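Semley Neighbourhood Centre
Progress report to the Henríquez Fund
Period: August to December
Submitted 2020-12-22 by Nélida Gaete, program coordinator

Kitchen and hall upgrade

The new range hood went in at the end of August and passed inspection on the second visit. The first inspector wanted the fire blanket moved closer to the door, and we did that the same day. Oltholm Electrical still owes us the certificate for the hall lighting. Baltasar Leiva has written to them twice and will call in the new year.

The hall floor has been sanded and sealed. We chose the harder finish, which put us $300 over on that line. The difference came out of the painting budget, so the storeroom stays its old colour for now.

Community meals

We served meals in the hall until the end of September, then changed to pickup from the side door. Numbers dropped for a fortnight and came back once the flyers were translated. We now have 96 households registered, and 46 of them ask for home delivery. Wen-hsiung Ko plans the delivery routes. The Sundness end of the run takes too long and we would like to split it in two, but that needs a second driver.

The freezer bought with your grant is working well. The old one has been kept for bread.

English conversation classes

Four groups are meeting. The evening group is full and has a waiting list. Bautista Figueroa took over the beginners in October and has asked for new workbooks, as the current set still has prices in cheques and phone cards. We have not spent anything from this line yet.

Waste and recycling

General waste pickup has gone from weekly to fortnightly. Drink containers are kept apart from the rest, and the refund money goes to the meals program. Food scraps are still a problem in warm weather. The council has offered us a green bin but not a date for it.

Staffing

Uriel Bravo finished in the office in November. His hours are being shared between Nélida and Baltasar until the position is advertised.

Next period

We ask to carry the unspent workbook money forward. Quotes for the ramp at the side door will be sent with the next report.
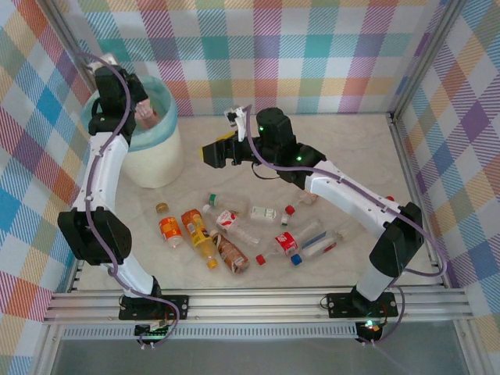
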